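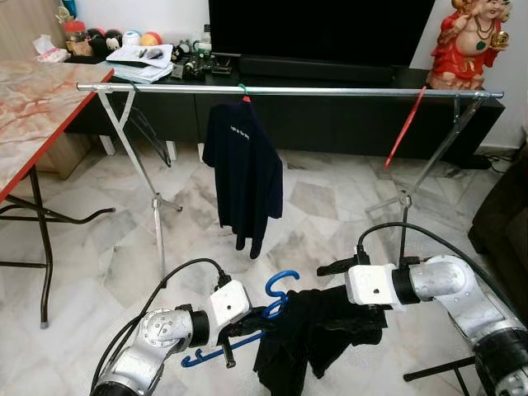

3. Materials and Storage Conditions

3.1 Garments

The test set was made up of 125 used knit and woven tops bought in one lot from Bergeron, a wholesaler of secondhand clothing. The lot was sorted by the seller as "mixed adult, light," and no further choice was made by the authors except to remove items with torn shoulder seams, missing collars, or glued trim. Fiber content was taken from the sewn-in label where one was present and legible. Where the label was missing, the garment was kept in the set but left out of the comparisons by fiber in Section 4.

Each garment was washed once before testing, with a plain detergent and no softener, and dried flat on mesh. Flat drying matters here because a garment that dries on a hanger picks up part of its shoulder distortion before storage begins, and the two effects can't be separated afterward. Garments were then left flat for one night in the storage room and measured the next morning.

Dark garments gave some trouble in measurement. Chalk marks on black knits rubbed off during handling, and fabric pens left marks that widened over time. Short stitches of white cotton thread were used instead on all garments, light or dark, so that the marking method would be the same across the set. The thread was tied off loosely at the back so that it did not pull on the fabric.

3.2 Hangers

Two hanger types were compared. The first was a molded plastic hanger with a hook, narrow arms, and a straight lower bar, sold under the name Dosska in packs of mixed colors. The second was the Vikex, a wide-shouldered hanger with a curved profile and a textured upper surface. Color was not treated as a variable. The hangers were not new; all had been in use in the Fostholm clothing library before the study, and any with a visible bend in the arm were set aside.

Narrow arms load the fabric along a short line near the seam, and most of the weight of the garment passes through that line. In light woven shirts the effect is small. In heavy knits it produces the familiar raised point at the shoulder, which may relax after a few days flat or may remain. We call this raised point the shoulder peak and report its height above a straight line drawn between the neck stitch and the sleeve stitch.

Garments were also stored in two ways on the narrow hanger: with the arms inside the shoulders, as is usual, and folded over the hanger, as is often done with sweaters and with items that have wide necks. Folded garments showed no shoulder peak, but they developed a crease across the body, and this was scored separately. The crease score was a simple four-step scale from none to sharp, given by two readers working apart. Where the readers differed, the higher score was used.

3.3 Racks and spacing

All hanging storage took place on freestanding metal garment racks, with the garments clear of the floor. Figure 2 shows a metal garment rack on a tile floor, with a black garment draped over a blue plastic hanger below it. The racks used in the trial stood in the long room at Fostholm, away from the outside wall and the radiator.

Spacing turned out to be harder to control than expected. Clothing libraries tend to fill their racks, and a garment pressed on both sides is partly held up by its neighbors – an effect that lowers the load on the hanger but adds side creasing. To keep this out of the results, garments were hung with a clear gap on each side. The results are therefore best read as the case of a lightly filled rack. A short trial with crowded racks is described in Section 5 and was not part of the main analysis.

3.4 Duration and room conditions

Each garment was stored for 2072 hours without being worn, moved to another hanger, or washed. The trial began in August, when the room was at its most humid, and the period was chosen to run past the start of the heating season. Relative humidity was logged at hanger height. Readings above 70 percent were flagged, and the flagged periods are marked in the results table, but no garment was dropped on this basis.

Humidity is of interest because wet or damp cellulose fibers stretch more easily under a steady load than dry ones. Cotton and viscose knits were expected to show the largest change, and acrylic the smallest. Wool was expected to change during storage and then recover in part. Blends were grouped by the fiber listed first on the label, which is crude, but the set did not have enough of any one blend to support a finer split.

3.5 Measurement after storage

At the end of the period each garment was lifted off its hanger by the neck and laid flat face up on a padded table. It was not smoothed by hand. Shoulder peak, body length, and neck width were measured at once and again after one day flat. The difference between these readings is reported as recovery. Body length was taken along the center back, from the neck stitch to the hem stitch, with a soft tape held under no tension.

Garments stored folded over the hanger were opened out before being laid down, and the crease was scored under a single side lamp with the ceiling lights off. Sleeve length was also recorded for this group – sleeves on folded garments hang free and can stretch under their own weight – but the changes were smaller than the repeat error of the tape and are not discussed further.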